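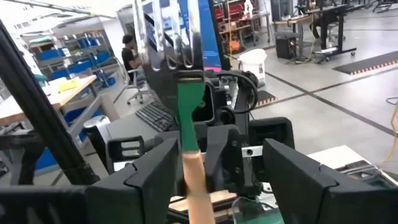

July, 16:10. Handle finish, batch 19

Second coat of the Gravis oil went on the beech blanks this morning. Still tacky at the ends, dry to the touch along the flats. Shop humidity was high all day, so the racks stay by the fan overnight.

Sample 2533 failed the soak. Grain raised near the ferrule end and the finish clouded after 4 hours. The other 4 from the same board passed with no change. Gregor suspects sanding dust left under the first coat. I think the blank was cut too close to the knot. Cross section tomorrow.

Painted samples from Statirside: adhesion fine by tape test, edge of the paint line uneven on most. Gavin Nisbet to ask them what masking tape they use.

To do: reweigh the soaked blanks, order 320 grit, return the moisture meter to Purves.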